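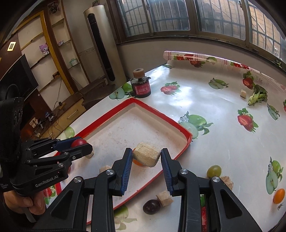
Fig. 1 — Hand-held grippers at the tray, jaws of the nearer unit open.

Gripper comparison: inspection checklist, Skilivstead bench
Issue 2
December 15, 2022
Units: Vestero pad set against Tillman pad set, both on hand-held grippers

1. Finger pads
Ribbed faces clean, no lifting at the edges. PASS
Comment: wipe after soft fruit. Juice left in the ribs alters the grip on the next item.

2. Linkage pivots
No side play with jaws open. PASS
Comment: Tillman unit slightly stiff on closing. Recheck after 220 cycles.

3. Jaw alignment
Fingertips meet square when closed empty. PASS WITH COMMENT
Comment: Vestero unit meets at the tip first — 2 mm gap at the root. Within the Ivton limit, but log it.

4. Pinch points
Free hand kept clear of the outer arms when closing. PASS
Comment: with both grippers at one tray the arms can cross. Agree who moves first.

5. Tray
Stable on the sheet, rim free of sharp edges. PASS
Comment: rim worn and floor scratched. Acceptable for comparison work. Replace if the surface starts to flake.

6. Table cover
Flat in the work area. PASS WITH COMMENT
Comment: glossy print reflects window light and carries fruit pictures. Note lighting in the camera log. Matt cover to be tried in June.

7. Loose items
Food outside the tray recorded or removed before the run. OPEN
Comment: grapes and small blocks left on the sheet. Clear before run 43.

8. Glass
Bottle out of arm reach. OPEN
Comment: stands just behind the far corner of the tray. Move back or swap for plastic.

Items 7 and 8 to be closed before the next run.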